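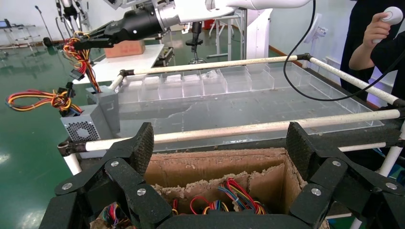
Colored wires in an open cardboard box.

Home | Archive | Search | Subscribe | Thread Index
Last updated: 1 March 2025

Subject: Re: [parkfans] Mirkley Gardens in October, worth it?

Hi Iraís, and hello to everyone else who has been quietly reading along,

Iraís Quezada wrote:
> We have 2 days at Mirkley and my sister wants to spend
> both of them in the new harbor section. Is there enough
> for a six-year-old who hates the dark? Also, is the
> Perkier Hotel too far to walk?

Oh, you are going to have such a good time! I went last October with Hanna Melnychuk and her boys, and I've been boring my family about it ever since. The harbor is lovely, but I'd give it one full morning and then wander (the carousel side is so much calmer after lunch, and the lemonade stand there has real shade). The Lantern Boats are dark for most of the ride, so I'd skip those with your little one. The Sadano Railway is all out in the open and you can ride it over and over.
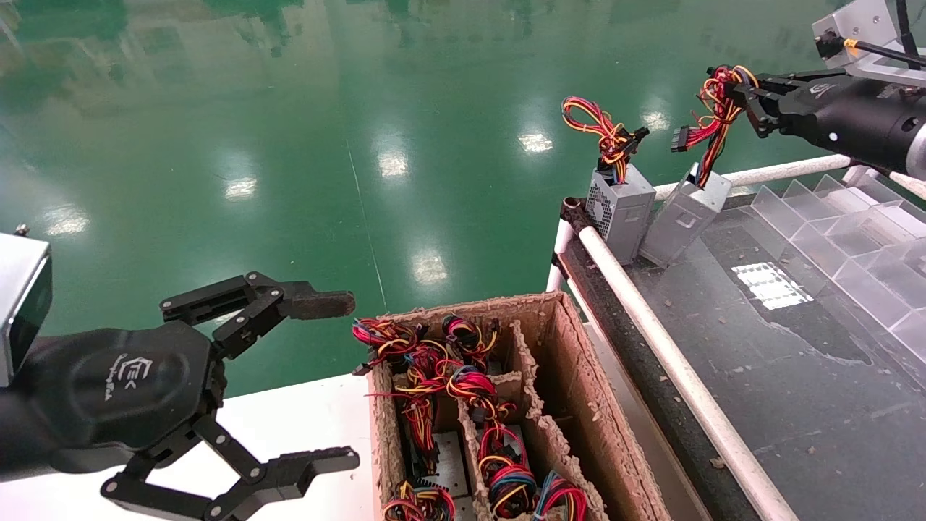

As for the Perkier, we walked it every day, 18 minutes at the pace of a tired child, and there's a good flat path along the lake the whole way. We had room 383, which looks over the parking lot, but you can hear the evening parade music from it if you open the window, and the boys thought that was wonderful. Ask for the lake side if you'd like something prettier. Breakfast gets crowded by eight, so we took ours back to the room.

Do book the character supper before you leave home. They only seat 200 and it was full both nights we asked.

Write and tell us how the six-year-old liked the train!

Warmly,
Hjørdis Lindholm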